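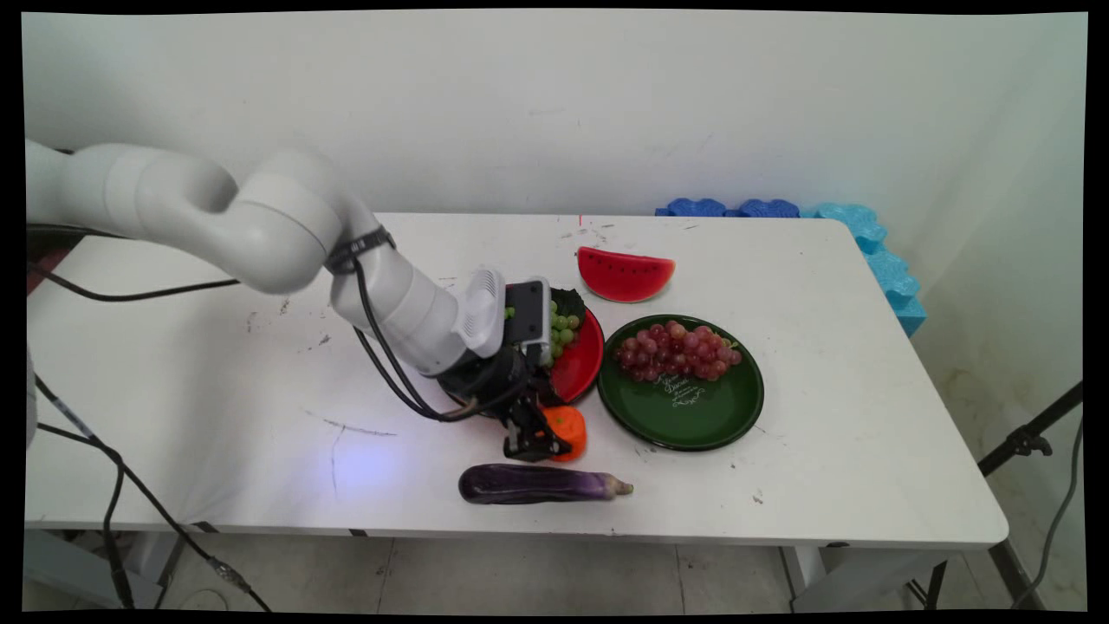

*Gripper beside an orange piece of fruit, red plate of grapes behind it.*

Sports Numbers for Everyday People – notes for the February session on totals

Welcome back, everyone! Last time we spent nearly the whole hour on point spreads (and on my handwriting, which I promise to work on), so tonight we move along to the other number on the board, the total, which most people call the over-under. Bring a pencil. We start at 7 p.m. and the first exercise is a warm-up you can do while people are still finding chairs.

## What a total is

A total is one number for the combined score of both teams. You are only asked whether the two scores added together will land above it or below it, so you can be completely wrong about who wins and still be right about the total. If the total for Astham against Clollia is 69 and the game ends 38–35, the sum is 73 and the over wins. If it ends 31–24, the under wins. If the sum is exactly 69, it's a push and stakes go back.

Overtime points normally count. Please check the house rules every time, though, especially in sports where regulation-only totals are common – I have watched grown adults argue about this for longer than the overtime lasted.

## Where the number comes from

Think of it as a guess with two ingredients:

- **Pace.** How many chances does each team get? A team that snaps the ball quickly and throws a lot stops the clock more often, and both sides end up with extra possessions.
- **Efficiency.** How many points does each chance bring in?

People love to look at efficiency and forget pace. Astham could have a perfectly ordinary offense and still play in high-scoring games all season long, simply through the number of possessions. When you fill in the Zorkeo worksheet, please do the pace column first, even if it feels slow.

Weather comes in after that, and wind matters a good deal more than rain for passing and kicking. Then injuries. We'll spend a little time on injuries next session, when Tomás Ó Gríofa is coming in to talk about reading a team report (he's very good, and he takes questions all the way through, so don't be shy).

## The price on each side

Suppose both sides are listed at –110. You risk 110 to win 100, so being right half the time leaves you behind. The break-even rate is

110 ÷ (110 + 100) = 0.524, or 52.4 percent.

Work that one out by hand at least once! Then try it again at –120 and see how fast the bar goes up.

## Small samples

The Vukadinović worksheet gives you a log of 200 games. Take any 2 of them and work out the average total, then do it with 10, and then with the whole log. Write down each answer before you go on to the next. Those early averages can jump all over the place, and that's the feeling I'd like you to remember when you hear that a team has "gone over in both of its conference games."

## Before next time

1. Finish the pace and efficiency columns for Clollia.
2. Find the break-even rate at –105 and at –115.
3. Write a sentence or two on why a team's average total might drop late in the season even if its players stay healthy.

Everything we do in class is on paper, with no money changing hands. Spare worksheets are in the folder by the door, and the answers to last session's spread problems are stapled to the back of these notes.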